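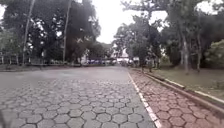 Hexagonal concrete paving with a separate reddish path, divided by a white line.

About Sellgate

Sellgate tests and certifies precast concrete products for manufacturers, road owners and contractors. Our work covers pavers, curbs, slabs and drainage channels. We do not make, sell or install any of these products, and we hold no shares in companies that do.

History

The company was started by Miroslava Holovko as a one-room materials laboratory under the name Holovko. Early work was limited to compressive strength tests on cubes and cores. Freeze-thaw and abrasion testing were added when local plants began supplying pavers for streets with bus traffic. The name changed to Sellgate when the laboratory merged with Poklow, a field survey firm, and the two sets of records were combined.

Laboratory

The main compression machine has a capacity of 3000 kN. Samples are logged on arrival, measured, and stored at controlled temperature until the test date. Each sample keeps a single number from intake to disposal, and that number appears on every page of the report.

Tests carried out in-house:
Compressive and splitting tensile strength
Water absorption
Abrasion, wide wheel method
Slip resistance, pendulum method
Freeze-thaw with deicing salt
Dimensional checks, including joint spacers and chamfers

Petrographic work is sent to an outside laboratory and is marked as such in the report.

Field Surveys

Field crews work in teams of 2. A standard survey records joint width, settlement, edge restraint condition and surface drainage. Lifting of individual units for bedding inspection is done only with written permission from the owner. The survey season opens in April. Winter surveys are accepted where the surface is free of snow and ice.

Records

Test data are held in Cletell, our in-house records system. The archive currently contains 358 product files. Clients can view their own files at any time and may request raw readings along with the signed report.

People

Miroslava Holovko, Director
Kazimír Kováčik, Laboratory Manager
Oksana Zakharchenko, Field Surveys
Yevdokiia Kobzar, Records and Cletell support
Khrystyna-Mariia Moroz, Quality and Complaints

Complaints and appeals go to Khrystyna-Mariia Moroz in writing, with the report number. Retained samples are kept for 3 months after the report is issued, so appeals that call for a retest should be filed within that time.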